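Last updated: April
Filed under: Notebook / Building & acoustics

Entry, April, started 9:40 a.m.

Picking up the echo problem in the Bimlow meeting room again. The claim on the table is that the Fodow wall felt will "transform" the room. I have the sales sheet next to me and I don't believe most of it. The numbers are from a test chamber with the stuff covering an entire floor, and we are being quoted for two strips behind the door.

What people complain about is speech. On calls, the far end says we sound like we're in a stairwell. Inside the room it's less bad, though anyone sitting at the window end has to lean in. Otmont's people said the same when they were over, and they had no reason to be polite about it.

Method today was the cheap one. Balloon pops, recorder on a stand at seated ear height, door shut, ventilation off. I know balloons are uneven. They're still better than clapping, which is what the last entry in this book relied on, and I'd ask whoever reads that entry to ignore its graph. It draws a smooth line through points that don't deserve one.

Ran 3 pops per position, 2 positions. First set thrown out because the recorder was on auto gain. My fault, it resets when the batteries come out. Put tape over the switch.

Second set is usable. The tail at 2,000 Hz is long and has a flutter in it, a sort of zipping sound you can hear without any software at all. Low end is harder to read. There's a bump at 249 Hz in both positions that I'd like to call a room mode, but it could as easily be the table. Leave it alone until someone repeats it with the table out.

Tried the Fodow sample next, propped against the long wall with two chairs. Flutter got weaker at the near position. At the far one I couldn't hear any change, and the traces lie on top of each other. So the felt does something, close to where you put it, which is what you'd expect of felt. A moving blanket on the same chairs did about as well to my ear. I'd want that checked by someone who hasn't already made up their mind, as I plainly have.

Fawzy's counter-offer is to forget the walls and treat overhead. Their argument is that a large flat surface facing the floor is the obvious place to start – fair enough, though they also happen to sell ceiling products. Their sketch assumes a plain hard lid over the room. Before anyone spends money I want to know what the panels are made of and what is above them. If there's a deep void up there, the figures in their sketch are guesswork.

Looking up, it's large flat panels, smooth faced, with thin dark seams between them.

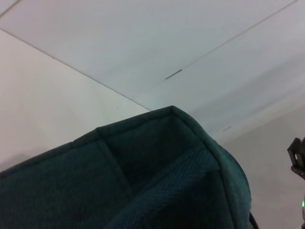
To do before the next session

- Find the panel spec. Purchasing may have it under the old fit-out, filed by contractor.
- Repeat the low bump with the table out in the corridor.
- Borrow the proper speaker and do a sweep. No more balloons, the box smells and half of them are perished.
- Ask Fawzy for a measured before and after from a room of similar size. A brochure photo with a blue arrow on it doesn't count.
- Blanket against felt, blind, three listeners if I can get them.

Not signing the Fodow quote this month. Recordings are on the shared drive, in the acoustics folder, second set only.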